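Sorting by Touch: Our Term Project on Everyday Textures
Iraís Palacios and Hiếu Âu

We wanted to know how people describe ordinary things by feel, so we borrowed whatever our families could spare and asked eight classmates to help us -- they were wonderfully patient! The wicker basket got the most talk, mainly for its thick rolled rim, which Thandeka said was like a row of beads. The knitted green piece was simply "fuzzy" to nearly everyone.

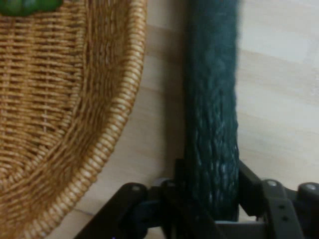 What We Learned
Five of the eight used a comparison before any plain word like rough or smooth. Two wanted to keep going after the bell rang, and we would gladly have let them. Next time we would add more smooth things to the mix.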